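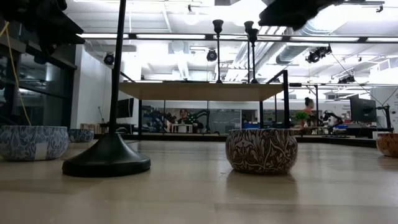
Figure 1. Working table with the four patterned bowls and the black round stand base, gripper at upper right.

4 March 2021

3. What we built and whether it was worth it

The aim set out in our proposal was a home-built arm that could pick up a bowl and put it down somewhere else without a person touching it. We called it Tidach. The proposal said this would be "simple and cheap". I no longer agree with either word, and the rest of the group can put their own view in section 5.

The parts came to 487 pounds, most of it spent on motors. We bought the joint kit from Urquijo and the controller from Bakumard, whose manual assumes you already own their other controller. Mounting and wiring were done at the Delano shared workshop, where bench time has to be booked in advance.

3.1 Choice of objects

Bowls were my suggestion and I would not make it again. A curved rim gives the fingers very little to hold, and the patterns are a second problem. Our colour matching looks for one main colour per object. That is a poor fit for navy on a pale ground, or cream leaves on dark brown. The glossy wood made it worse, as the brown bowl shows up faintly in the table under it. We talked about a plain cloth but never tried one.

3.2 Results

We ran 29 attempts with the final code. A success meant lifted, moved and set down upright. We had 10. Two more were lifted and then let go early, and I have left these out, although an earlier draft of this report counted them.

One in three is not a working machine. The August demo went better, but there we placed the bowl by hand on a taped mark – in effect the arm was repeating a stored movement. I don't think that result should be quoted anywhere as evidence that the vision part works.

3.3 Still to do

Softer finger pads, a matt table surface, and a repeat of all 29 attempts with the bowls put down by someone outside the group.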